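Spring progress report to the Woketley Fund: the Makance Street toy and book library

Dear Usha Shenoy and everyone at the Fund,

It has been a full and happy winter at Makance Street, and I am glad to finally sit down and tell you how your grant has been put to use. You asked for a short report in March, and I will try my best to keep it short, though those of you who have met me know how that usually goes!

When we wrote to you last year, the library was two rooms over the old Chrysikopoulos bakery, open on Saturday mornings if one of us had a key. We had plenty of donated toys and picture books and very little idea of what we owned. Families would ask for a particular puzzle and we would spend ten minutes opening cupboards (and often find something they liked better along the way, but still). Your grant of $3,000 was meant to fix three things: the catalog, the opening hours, and the stairs.

The catalog is done. Socorro Castaño sat with us through most of January and worked out a simple card system, with a color for each age group and a pocket in the back of every book. Toys get a tag on a string. We did look at software, and Socorro even tried a free trial of one package, but our families like the cards, and the older kids love stamping them. We had about 18 boxes still taped shut when we began, and every one of them has now been opened, sorted, and either shelved or passed along to the clinic waiting room.

Opening hours took longer. We promised you a second session each week, and we now have one in the late afternoon, from half past three until six. It was slow at first. Then the school put a line in its newsletter, and parents began stopping in on the walk home, with backpacks and snacks and little brothers in tow. I had pictured a quiet hour for borrowing, and what we got is much closer to a living room, with grandparents reading in Spanish at one end and a long argument about dinosaurs at the other.

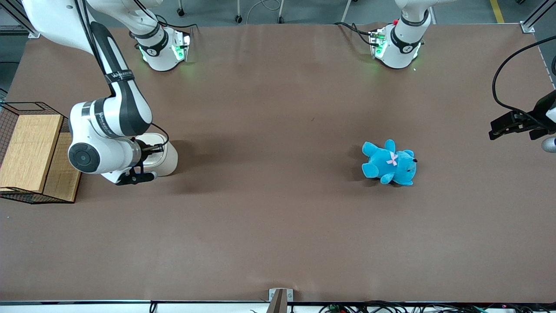 Woketley Fund Grantee Reports, vol. 2, p. 18

The stairs, I am sorry to say, are only partly finished. The new handrail from Sterkel is up and feels solid as a rock, but the treads on the lower flight are still waiting for the carpenter, who hurt his shoulder before the holidays. He hopes to be back at it next month. In the meantime we carry strollers up for anyone who asks, and we keep a crate of baby books by the street door so that a parent who would rather not make the climb can still borrow something.

As for the money, we have spent what we planned on shelving, cards, and tags, and a little less than we planned on printing. The handrail came in higher than the first quote. With your permission, we would like to move what is left of the printing line over to the stairs, and I would be grateful for a quick yes or no by email before the carpenter orders his lumber.

Over the summer we hope to start a mending table, where families can bring a torn book or a game with missing pieces and learn how to set it right. Socorro has offered to teach the book repair part. We are still looking for somebody patient with a sewing machine, so if you know anyone, please send them our way. Do come by when you are next in the neighborhood, too. The coffee is not very good but the company is.

With warm thanks from all of us,
The Makance Street library team

Comments (3)

Bettina: We borrowed the wooden train set twice in a row and my son cried both times it went back. Thank you for the afternoon hours, they make such a difference for us.

gramps_on_makance: Handrail is great. Looking forward to the new steps.

Lorna P.: I have a sewing machine and some patience! Who do I talk to about the mending table?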